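Jokov Work Table: Set-up and Care Guide
Section 4. Caring for the Wood Top

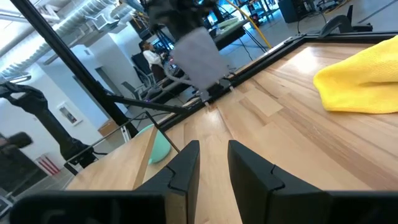
Before you start

The top is made of strips of pale wood joined side by side. Color varies from strip to strip, and a few darker planks are normal. These differences are not a defect and are not covered under the warranty claim process in Section 7.

You will need:
Two clean microfiber cloths
Mild dish soap and warm water
Food-safe mineral oil
Fine sandpaper (only if the surface feels rough)

Daily wiping

1. Clear small items and any loose boards off the top.
2. Brush crumbs and dust toward you, away from the metal rail at the far edge.
3. Dampen one cloth and wring it out well. Wipe along the grain.
4. Dry the top right away with the second cloth.
5. Hang both cloths up when you finish. Do not leave a damp cloth bunched on the wood overnight.

Note: Bright-colored cloths can bleed the first few times they are used. Wash new ones separately before using them on the table.

Oiling

Oil the top before first use and then every 4 months. Tables near a heater may need it more often.

1. Wash the top and let it dry overnight.
2. If the surface feels rough, sand lightly with the grain and wipe off the dust.
3. Pour a small amount of oil on a dry cloth and spread it in a thin, even coat. Include the edges.
4. Leave the oil on for 4 hours.
5. Wipe off anything that has not soaked in. The surface should not feel sticky.

CAUTION: Oily cloths can catch fire on their own if left in a pile. Lay them flat outdoors to dry before throwing them away.

CAUTION: Do not use bleach, ammonia or scouring pads on the wood.

Loose boards

Separate boards are cared for the same way. Oil both faces, or the board may cup. Stand boards on edge to dry, with space on each side for air.

Metal frame

Wipe the rails and uprights with a damp cloth and dry them. Keep oil off the metal. If a rail feels loose, see Section 3 before tightening.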